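Workshop notebook, Animals in Exhibitions desk
November 9, 2022
Entered by Keegan Wong. Read and initialed by Harvey McKinnon.

Continued from the previous entry. The Lapointe gallery has now answered our second letter regarding the Hesero installation, in which live carp are to be kept in shallow glass trays under colored lamps for the length of the show. The reply runs to two pages and is signed by the exhibitions office. It confirms that the trays will be lit during all public hours. It does not say what happens to the fish when the show closes, although that was the first question in both of our letters.

The water figures were supplied on a separate sheet. Each tray is stated to hold 210 liters. The sheet gives no depth, no stocking number and no filter type. Without these the volume tells us very little, and I have marked the item as open in the register. McKinnon asks that we make no public statement on crowding until the stocking number is in hand. Agreed.

The petition stood at 968 signatures when the page was checked this morning. More than 400 of the signers left a written comment. I have read all of them. Most are civil. A fair number object to the use of animals in art of any kind, and a smaller group would accept the work if the trays were deeper and the lamps were switched off at intervals. We should keep these two positions apart in the summary, as the gallery has tended to reply to the first and pass over the second. Five comments contained threats against staff. They have been removed from the public page and kept on file, and the signers have been informed in writing of the reason.

Draft text for the printed bulletin was set today on the old template. The page proof is kept in the print folder. The heading is still too large, and the second paragraph repeats the first.

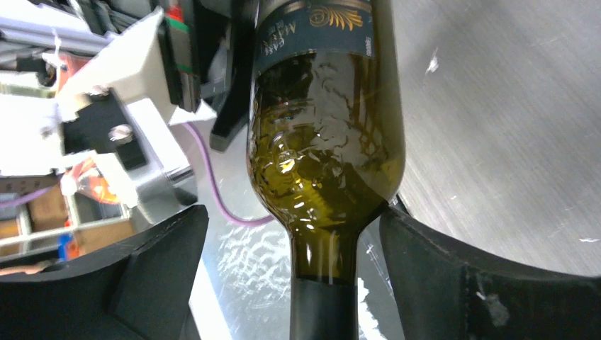
Green glass wine bottle, neck down, between two black gripper fingers

Corrections to the proof, to be made before it goes back to Wodier for printing:

Column one, line six: "cruel" to be replaced by "harmful to the animals." The first word may well be fair, but the second can be supported from the veterinary notes, and the gallery has already shown that it will argue over wording.

Column one, last line: delete the name of the artist's assistant. The assistant has no say in the design of the work and should not be receiving mail about it.

Column two: the sentence on earlier shows needs a source or must come out. I recall a similar piece with live birds that closed early, but could find no record of it in our own files. McKinnon will look through the older boxes.

Contact address: still the former one. This was also wrong in the last issue.

On the question of a demonstration at the opening, my view remains that a small group with printed sheets, standing clear of the doors, is the proper course. McKinnon would prefer to wait for a third reply. We did not settle this. It depends in part on whether the gallery accepts our offer to send a fish veterinarian to inspect the trays before the public is admitted. The offer was made in the first letter and repeated in the second. The reply speaks of "appropriate advice" having been taken and does not say from whom.

Third letter drafted this afternoon. It is one page and asks for four things: the stocking number, the filter type, the name of the adviser, and the plan for the fish after closing. Comments of a general kind on art and freedom of expression have been left out. Copy in the correspondence folder, behind the January papers.

Outstanding: answer from the print shop on paper weight; revised proof; McKinnon's notes on the earlier shows.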